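Talking pool tables with Jarlath Ó Briain

May 9, 2023

Keogh's back room, late morning, bar not open yet. Jarlath Ó Briain is already on his second coffee and has chalk on his sleeve. He runs the pool side of things here, has done for 12 years, and he agreed to half an hour between a delivery and the dentist. So, quick one. I typed most of this up on the train, sorry in advance.

First thing he wants to talk about is the cloth. Not the league, not the new kids. The cloth.

"People will spend 2000 dollars on a table and then eat fries over it," he says. "I've seen it. I've seen a man put a pizza box down on the felt. Hot. Right on the head spot."

The main table was re-covered in January. Green again. There was talk of going blue, Sorcha Kavanagh who captains the Thursday-that-was league (they moved it, kept the name) was all for blue. Jarlath wasn't having it. "Blue is fine on television. In here I want green. You look at green for four hours and your eyes are still in your head."

Cost of the job, cloth and cushions and labor: 673 dollars. He remembers the number exactly. He remembers all the numbers. The quote before that, from a firm he asks me not to print, was more than double for the same work.

How do you look after it? He gets up to show me, then sits down again, his knee is bad. Brush first, always, one direction, head to foot. Then a vacuum with a soft head if it needs it. Never water. "If somebody spills, you blot. You don't rub. Rub and you've got that mark till the next cloth."

And chalk – he hates chalk left on the rail face down. Says it three times. Face up or in your pocket.

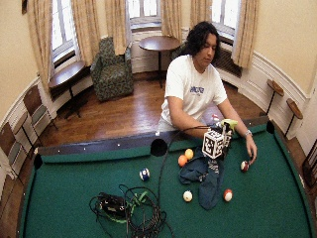 At the table, with the stripes and solids out on the green cloth.

The balls at Keogh's are a mixed history too. One full set is decent, bought new. Another set he got from Tiziana Valentini when she closed the Cerus, the old hall by the bus depot, and some of those have been knocked around since before half the league was born. He washes both sets by hand in a bucket, warm water and a drop of dish soap, dries them with a towel. "The cue ball goes off first. It takes every shot, think about it. Your six ball might get hit twice a night."

I ask about the polishing machines you see advertised. He makes a face. "Tiziana had one. Noise like a truck. I've got a bucket."

He learned at the Cerus himself, at 15, off an older player called Konrad Hollenstein, who wouldn't let him hit a ball for the first week. Just stance. Just the bridge hand. "Konrad would put a coin on the back of my hand and if it fell I bought him a soda. I bought that man a lot of sodas."

Does he teach the same way?

"No, they'd leave." Laughs. "I let them hit. Everybody wants to smash the break, so fine, smash it, get it over with. Then we do the slow stuff."

The slow stuff is mostly the diamonds. The little markers along the rail. Most people play for years and think they're decoration, he says, and when a beginner finally gets that you can count off them for a bank shot it's the best bit of the job. He has them pick one ball, one diamond, and do it untill they're bored. Then swap sides.

Beginners' nights cost nothing if you buy a drink, tea counts. Turnout varies. Áine Ó Ceallaigh came along with her sister last winter, never held a cue before, and she now plays third in Sorcha's team. "She's patient. She leaves the white where you don't want it. Horrible to play against," he says, very proudly.

What about the furniture, the room? Lights next, he thinks. The lamp over the main table throws a shadow by the top corner and he's been moaning about it since the re-cover. Then cue racks, then maybe the chairs, which wobble, mine certainly does. The fund stands at 2256 dollars after the raffle and he wants all of it on lights. Sorcha wants chairs. They're not currently discussing it.

Any advice for somebody buying a table for home?

"Measure the room. Then measure it with a cue in your hand. Then ask who's going to help you carry the slate, cos it won't be me."

Phone goes, it's the delivery, wrong door. He's up and gone, comes back for his jacket, moves a cube of chalk on the rail so it's sitting face up, and heads off to the dentist.

Beginners' nights at Keogh run twice a month, ask at the bar for dates. Bring your own cue if you have one, there's house cues if you dont.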